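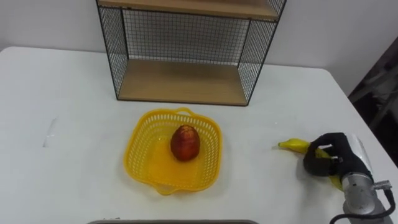 October, bench 2, late morning

Shelf + basket sorting, second go. Quick notes before I forget, will tidy up later (probably not).

Moved to the white table against the wall. Better than the old spot by the door, less traffic, and the fruit colors stand out on it. Surface has scuffs, fine, leave them. Wiped down with the Dakalano spray first and let it dry. Don't use the citrus one again, leaves a film and everything skates.

**Shelf**

Black wire mesh unit with the wood boards. Standing right on the tabletop, back to the wall. Bottom board is the base so nothing under it to level. It did rock a bit when I first set it down, turned it end for end and the rock went away, so it's the table not the shelf. Felt dot under one corner if it comes back. Dots are in the Munteanu tin, second drawer.

Open side faces out into the room. Keep it that way. Last week somebody had it sideways and we spent half the morning reaching round the mesh panel.

Lower board stays clear until the basket is sorted. Had been parking spare fruit on there between rounds and then lost track of what was "put away" and what was just dumped.

**Basket**

Yellow plastic one, perforated, two handles. One handle to the wall, one handle toward whoever is working. Tried it the other way, with handles left and right, and the near wall is easier to get over but carrying is worse, you end up twisting your wrists. Going with front/back for now.

Goes in the middle of the table in front of the shelf. Leave enough gap that the handle doesnt knock the bottom board. I put two bits of painter's tape down for the corners earlier and they peeled up with the wipe down, need to redo. Use the Seltlow tape, the cheap roll lifts.

Yellow basket + yellow banana is a lousy color pairing. Banana on its side against the wall of the basket is hard to pick out at a glance. Red one is no problem at all, shows up from across the room. Asked for a blue or white basket from stores, form is in. If they only have yellow, then maybe put a sheet of gray card in the bottom.

**Fruit**

- red one goes in first, toward the back of the basket but not jammed up to the wall
- banana after
- the rest stays in the bin under the bench till we've got the first two working

Red one rolls. Oval so it doesnt go far, but it wanders if you set the basket down hard. Started it dead center, ended up nearer one side every time. Not going to fight it, just note where it stops.

Banana: pick up by the middle. By the end it swings and clips the rim. Lay it down lengthwise front to back, not across, or it bridges on top of the red one and then everything has to come out agian.

Weighed a filled basket on the Prumon scale, all the pieces in, 600 g. Base board should take that without thinking about it. Top board I'm less sure of, the clips on that one looked tired when we built it up. Say 500 g limit on the top board until somebody checks the clips and writes it here.

**Shelf order, once basket is done**

1. basket square to the table edge
2. take out the last thing in first
3. long pieces on the lower board, parallel to the front lip
4. round pieces against the back mesh so they have something to stop them
5. empty basket back to the tape marks

Step 4 only works if the back panel is hooked in at the bottom. Check by pushing with a finger. It popped loose once and a lemon went down behind, had to pull the whole unit forward to get it.

**Still to do**

- tape marks (see above)
- clips on the top board
- measure inside width again. I have 293 mm written on my hand and 239 on the sheet, one of those is me swapping digits. Trust the hand, I think? Remeasure.
- label for the shelf front, something that isn't marker on wood
- stuff at the right hand end of the table, past the corner, needs shifting back so people can walk round. Kept catching my hip.
- ask about the blue basket if no answer by the end of the month

Lights: overhead only was ok. Shelf throws a soft shadow on the table along its front edge, didn't matter for anything so far. Didn't bother with the lamp.

Stopped at 12:30 for lunch. Afternoon I want to run the same order again with the tape down, then add the lemon and the pear. If the pear fits next to the banana without stacking then we keep this basket size and I can stop looking at the bigger one.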